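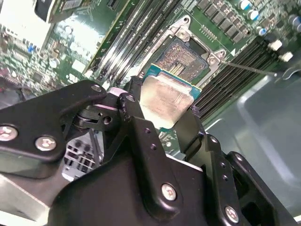

Figure 3. Gripper, processor and open socket on the test board, wrist camera view.

4.2 Handling rules for processor insertion

The rules in this section apply to any cell in which a robot handles a bare processor over a land grid array socket. They were drafted at the Pandville site, revised in August after comments from the two partner workshops, and are cited below by the numbers used in the Stendance handling code. Where the code and a board maker's own instructions differ, the stricter of the two is followed.

Rule 1 concerns the state of the socket. The retention frame must be fully raised and the lever released before the arm enters the volume above the board. In Figure 3 the frame is open and the contact field is exposed, and it is in this condition that the socket is most easily damaged. A contact pin bent by a dropped or dragged part can seldom be straightened to the maker's tolerance. The code therefore treats the space directly over an open socket as a restricted zone. Within it, travel speed is limited to 7 mm per second, and no change of grip is allowed.

Rule 2 concerns the grip. The processor is to be held by opposite edges only. Pads shall not touch the contact side of the part, and closing force shall be set before the part is picked up and left unchanged until release. Earlier drafts allowed the force to be adjusted during approach. That allowance was removed when the Pinheiro workshop reported that parts tended to rotate between the pads as the force was reduced, a behaviour we were later able to reproduce with our own gripper.

Rule 3 concerns approach and release. The final approach is made along the socket normal, with the orientation marks on the processor checked against those on the socket. The part is lowered until it rests under its own weight, and the pads are then opened by the smallest amount that frees it. Pressing the part into the socket with the gripper is prohibited. Clamping load is to come from the retention frame alone.

Rule 4 concerns stopping. A protective stop in the restricted zone must leave the gripper closed on the part. We regard this as the most important departure from common practice in general assembly cells, where the default response is often to release. An operator who finds the arm stopped over an open socket shall withdraw it along the recorded approach path and shall not reach beneath the part.
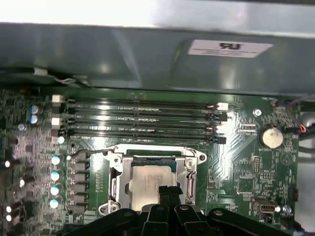
Figure 4. Gripper over the socket area, with a processor in the socket.

Clearance is covered by Rule 5, which was the last to be agreed and remains the least settled. The code first stated a single minimum distance between the gripper and any fixed object. A single figure proved hard to apply inside a computer case, where the obstacles differ a great deal in height and in how easily they are harmed. The revised rule asks the integrator to list each obstacle near the socket and to assign it a class. For the board in Figure 4, the metal shroud that overhangs the board beyond the memory slots is classed as a rigid obstacle, and the row of capacitors beside the socket is classed as fragile. Cables, such as the bundle at the side of the case, form a third class. They may shift between one run and the next, and must be tied back or surveyed again before each session.

Compliance with the five rules was reviewed against logs from the Drivness cell. Of 151 logged insertion attempts, 118 met every rule without operator action. Most of the remainder were stopped under Rule 5, usually on a planned path that passed too near a fragile obstacle. The logs record commanded motion and gripper state — they do not record contact with the board — and the count should be read as a measure of procedure only.

We recommend that sites adopting the code keep wrist camera footage of each insertion with the matching motion log, and that the obstacle list be reviewed whenever the board or case model changes. A full review should also be carried out after every 200 insertions. Requirements for electrostatic protection are set out separately in Section 4.3.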